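Arash had the arm bolted to the workshop bench by April, and by July 2019 Parvaneh Soltani had stopped asking when it would do something.

"It's going to put things away," he told her. "Cups, brushes, whatever you leave out."

"I put things away."

"In the shop, I mean."

She looked at the shop. A coffee can of stripped screws sat on the table saw, where it had been all spring. He had spent 185 dollars on a used power supply from a man in Hudov, and the power supply hummed.

Hooman, his brother, was on her side until the gripper came. Then he was on the floor with a hex key in his teeth, reading torque numbers out loud.

"Nearly 200 tries last night," Hooman said. "It only dropped twenty."

"And the others?"

"Some of them it missed."

Parvaneh pulled up a stool. She had worked nine years at Lellport, in returns, and she knew what a machine looked like when the person selling it was standing in front of the broken part. Arash was standing in front of the laptop.

"Show me one," she said. "Any one. I'll pick where."

She picked the white shelves, the low compartment, because the sides were close and there was no room to come in crooked. Arash went a little pale. He typed for a long time. Hooman put away his phone and then took it out again.

The arm started to move. It was slower than her grandmother.

"My dishes would be growing hair," she said.

"Just wait."

"I'm waiting. I've been waiting since April."

The fingers closed. She got off the stool and bent down to look, and he watched her face, which gave him nothing.

"Fine," she said. "Now let go of it without knocking it over."

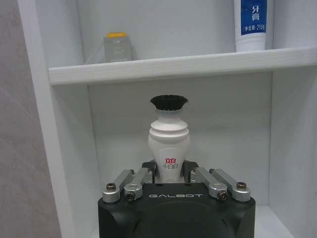 The brush in the low compartment, before Parvaneh's second request.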